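Clear boxes and white paper

2022-04-25

I have been sorting out how I store small parts, and most of it has come down to clear acrylic boxes. I used to keep everything in cardboard, which meant writing on the lids and then ignoring what I wrote. With a clear box I can see what's in it from across the room.

The one I like best is long and tall with an open top. I paid 72 dollars for a set from Hovano in January, and the shipping took longer than I wanted. They came with film on both sides of every panel. Peel it slowly from a corner. If it tears, warm water and a plastic card will get the rest off.
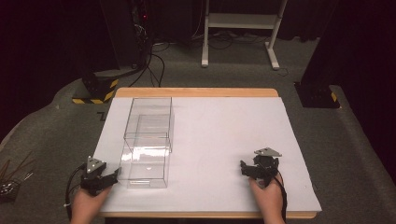 I cover the table with a big sheet of white paper before I start. My table has a light wooden top and small screws get lost in the grain, but on paper they show up right away. The sheet doesn't have to reach every edge. I leave a strip of wood bare at the back and don't bother trimming. One sheet lasts me a couple of weeks – longer if I keep coffee away from it.

For cleaning, use a soft cloth and a little dish soap. No glass cleaner with ammonia, and no paper towels. I ruined one panel that way and it still looks cloudy.

Vusumuzi Radebe wrote to ask if the boxes stack. The open ones don't, at least not safely. I keep mine side by side on a low shelf, long side facing back, and pull out the one I need. I'm still looking for lids that fit.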